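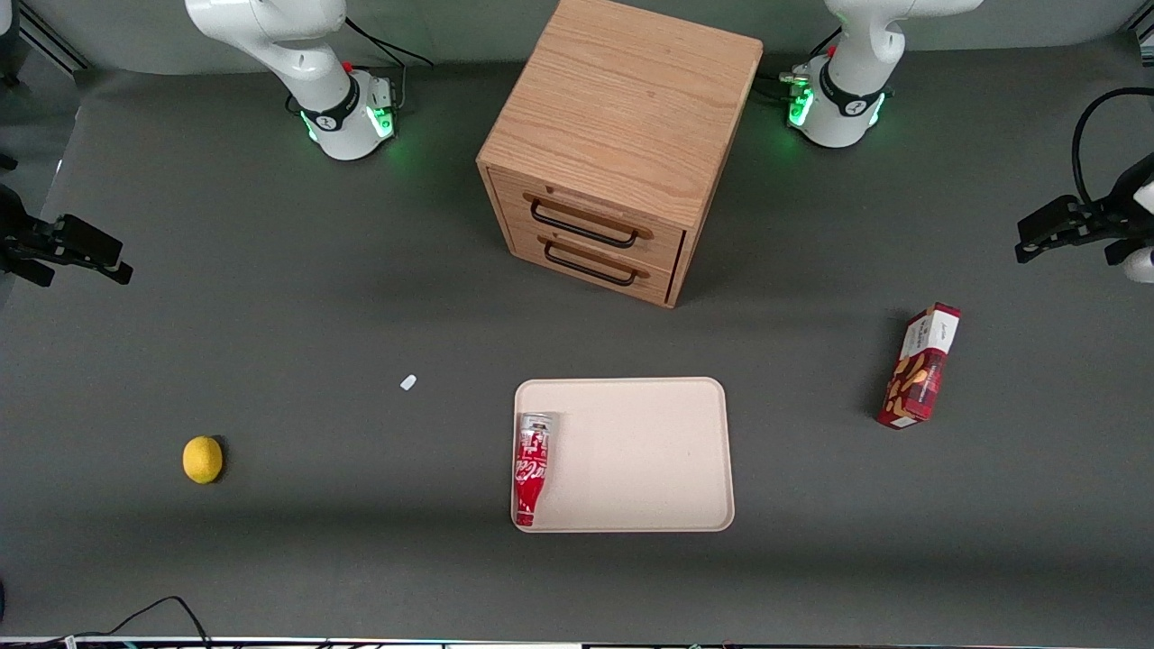
Chamado 842 — Kit bimanual Grustell, garra direita não fecha até o fim
Aberto por: Obinna Mohammed
Status: aguardando fornecedor

Oi, pessoal da Clirkov! Estou avaliando o kit de vocês há uma semana e, tirando isso, gostei bastante. O problema é na demo de arrumação, aquela de guardar coisas na gaveta: mando a garra direita pegar o limão e ela para uns milímetros antes, abre de novo e o programa segue como se tivesse pegado. Com a garrafa de Coca-Cola na bandeja acontece também, só que menos. A esquerda pega a caixa vermelha de salgadinho sem drama nenhum.

O que já tentei:
Reiniciei os dois braços. Os anéis voltam verdes, sem erro no painel.
Recalibrei as garras, duas vezes.
Troquei o perfil de força de "macio" para "padrão" — melhorou um pouco, mas o log ainda mostra o aviso 102 em 7 tentativas.
Puxar o puxador preto da gaveta de cima funciona bem com qualquer um dos braços.

Atualização, domingo à noite: voltei para o firmware 190 e o aviso sumiu com o limão (oba!), mas com a garrafa continua. Vocês conseguem olhar o log que anexei? Preciso decidir a compra ainda em abril.

Abraço,
Obi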